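**Status:** current as of 2026-05-23. Replaces the earlier notes kept with the Solenside household linen files.

# Solenside Kitchen Cloths: Folding and Counter Reference

## Scope

This data card covers the kitchen portion of the Solenside collection, which records how household cloths are folded, set down and stored in ordinary kitchens. Bed linen and bath towels are documented separately under Nilora.

The kitchen portion holds 2848 entries. Of these, 165 concern cloths folded in the hands and 49 concern cloths folded against a wall or cabinet door. The remainder were folded on a counter or table.

## Folding in the hands

A cloth held by two opposite corners will hang on the diagonal until it is squared. Contributors should record the fold at this stage as "open" even where the cloth has already been doubled. Mugs and kettles may remain on the counter during folding, and their presence is entered under `counter_items`.

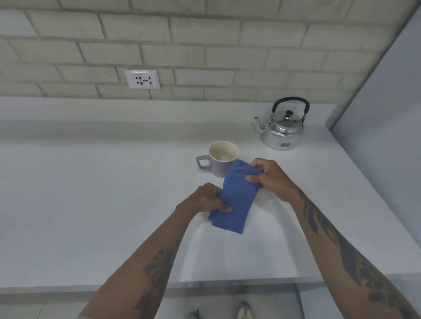

*Photo: Marcela Kuruc / Solenside*

A bunched or layered lower edge is entered as `edge: uneven`. It is not an error and should not be corrected in the record. Where the type of cloth cannot be settled, the value `cloth` is used in place of `towel` or `garment`.

## Folding on the counter

The final step in most entries is pressing the cloth with an open hand. Pressing is recorded separately from folding, as some households omit it.

| Field | Permitted values |
|---|---|
| `cloth_color` | free text, everyday color names |
| `fold_state` | open, folded, pressed |
| `edge` | even, uneven |
| `counter_items` | mug, kettle, other, none |
| `surface` | counter, table, other |

A folded cloth is placed where the contributor would normally leave it. The collection does not prescribe a distance from cups or kettles – that question belongs to household practice.

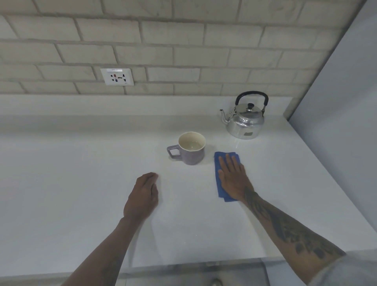

Eyvindur Mikkelsen wrote that `pressed` should be reserved for cloths with straight edges, and that a rumpled cloth under a flat hand ought to stay `folded` until the hand is lifted. The present rule differs: the value follows the action of the hand, and the condition of the edges is carried by the `edge` field alone. His comment has been kept with the open questions for June.

## Known limitations

- Solid-colored cloths are more common than patterned ones. Checked and striped cloths come mainly from the Rusnák households.
- Color names were entered by hand. "Royal blue," "deep blue" and "blue" may refer to the same cloth.
- Drying method and fabric content are not recorded.

## Use and correction

Extracts of up to 1000 entries may be requested without a written agreement. Larger requests are handled by Girkico. Corrections should give the entry number, the field and the proposed value – one correction per message.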